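Irutholm Home Help > Furniture and surfaces > Tables and desks

Gray marks on a white tabletop that don't come off with dish soap

Asked by Ziad Matar
1,087 views

I have a white work table, Prulta brand, bought secondhand. The top is flat and smooth with a low sheen. There is no grain and no pattern. I don't know what the finish is. The previous owner called it "lacquer" but also called the steel legs "chrome," and they are painted, so I don't put much weight on that.

The problem is gray marks. They come in two types as far as I can tell:

Type one is short curved streaks where things get slid around. Stoneware mugs, the bottom of a desk lamp, a metal ruler. They look like pencil but a pencil eraser only lightens them.

Type two is a faint ring and haze where a black plastic plant saucer sat all summer. I moved it in September. The ring is darker on the window side.

What I have tried, in order: warm water and dish soap, glass cleaner, a paste of baking soda left on overnight. The soap did nothing. The glass cleaner did nothing. The paste took off some of the streaks but I think that patch is now duller than the rest when the light comes in low. I have stopped there.

I would like to know (a) whether the streaks are scratches or something deposited on the surface, (b) whether the ring is the same thing, and (c) what can be put on a finish I can't identify. A friend suggested wet sanding with 1,000 grit and polishing back up. I have the paper already but have not used it.

I don't want to paint the table or cover it.

Wendell Doucet

Don't sand it yet. Work out what the top is first, then which way the material went.

Finish. Turn the table over and look for an overspill, a bare spot, or a screw hole with a clean edge. A laminate has a distinct sheet at the edge, often with a brown or black line at the seam, and the underside is usually a different color or a backing sheet. A sprayed finish wraps over the edge and tends to have a bit of texture underneath. Melamine board normally has an edge band that you can catch with a fingernail.

If it still isn't clear, put one drop of denatured alcohol on a hidden spot, leave it for 5 seconds, and wipe with a white cloth. Shellac goes tacky. Some lacquers soften slightly. Laminate and melamine do nothing. Do this with a window open and no flame in the room. Don't use acetone for the test. It will mark most of the sprayed finishes and it tells you very little that the alcohol didn't.

Streaks. Most gray streaks on white surfaces are deposits. The unglazed ring on the foot of a stoneware mug is abrasive, but what you see from a metal ruler is metal, left behind in the same way that a pencil leaves graphite. Dinner plates get the same marks from knives. Run a fingernail across the streak at a right angle. If you feel nothing, treat it as a deposit. If the nail clicks, there is a groove and no cleaner will fill it. You can have both, and then cleaning will improve the color and leave a line you can see at a low angle.

For metal deposits the usual choice is a mild cleanser with oxalic acid in it. Use the liquid kind. Test it underneath first, wear gloves, and keep it off the painted legs. Apply with a soft damp cloth, light pressure, wipe with clean water, then dry. If the first pass lightens the mark, do a second and stop. Don't leave it to soak.

Dull patch. Baking soda is a soft abrasive, but on a low-sheen finish it doesn't take much rubbing to change how light comes off it. There may also be residue. Wash that patch twice with plain water and dry it fully before you decide it is damaged. Dried bicarbonate leaves a film that looks the same as wear.

Ring. That one is probably different. Soft plastics can contain plasticizers that move into a finish when the two sit together in the warm for months. The stain is then in the film, below where a cloth can reach. Darker on the window side fits with heat. It also fits with the rest of the top having changed color in the sun while the covered part did not, so check the middle of where the saucer sat against the underside of the table. If the middle matches the underside, the ring is your original color and everything outside it has shifted.

On the sandpaper: 1,000 grit will go through a thin sprayed coat at the edges before you notice, and on laminate it removes the wear layer and there is no polishing that back. I would return the paper or keep it for something else.

Ziad Matar (comment)

Underside has overspray with a slight orange peel texture and it wraps around the edge. Alcohol drop did nothing that I could see. Fingernail test: no click on the mug streaks, a small click on two of the ruler ones. The middle of the saucer area does look the same as the underside. The dull patch is better after washing but not gone.

Wendell Doucet (comment)

Then it is most likely a catalyzed finish or a two-part paint, and both are fairly hard. The cleanser should be safe with the test spot done first. Leave the saucer area alone for a few months with nothing standing on it. If the contrast is from light exposure it may even out. If it is plasticizer it won't, and the options are to live with it or respray the whole top.

user karam_b

had the same thing, magic sponge took it right off, 2 minutes. don't overthink it

Wendell Doucet (comment)

Melamine foam is an abrasive. It works on deposits and it also burnishes a matte surface, so you get a shiny spot where the mark was. Acceptable on gloss. I wouldn't start with it on this table.

Karam

I spray cabinet doors for a living, so a few points on keeping it from coming back.

1. Wax is not much use on this kind of finish. A paste wax sits on top, collects dust, and on white it goes yellow in patches. If the top feels grabby, wipe it with a barely damp microfiber cloth and leave it bare.

2. Feet and bases do most of the marking. Put felt under the lamp and cork under anything that holds water. Clear silicone bumpers are mostly fine – I have seen cheap ones leave a print on fresh paint, so on a top less than a month old I'd use felt. Avoid black rubber on any white finish. The print from that does not clean off.

3. The Wumo cleaner that people recommend on this board is all right for fingerprints and light grease. It has no abrasive and no acid in it, so it won't touch metal marks. Check the label on whatever you buy, because the same brand can sell a cream and a spray in nearly the same bottle.

4. Inspect with a side light. Turn off the ceiling light, lay a flashlight on the top so the beam runs along the surface, and walk around it. Deposits stay gray from every side. Scratches come and go as you move. Do this before and after cleaning and you will know what you removed.

5. Darker items stop looking clean on white long before they do any harm, and people end up scrubbing around them for no reason. Lift the item and wipe the dry dust first. Grit dragged in a circle by a wet cloth is how a lot of those curved streaks get made. Lift, don't slide. The same goes for anything flat and black that lives on a white top, whatever it is made of. 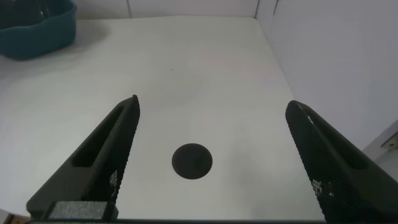 Related threads in Tables and desks

Yellowing on white cabinet doors near a stove
Which felt pads stay on in humid rooms
Ink from a receipt transferred to a painted shelf
Prulta table: replacement leg bolts, thread size needed
Orange peel texture after spraying, can it be left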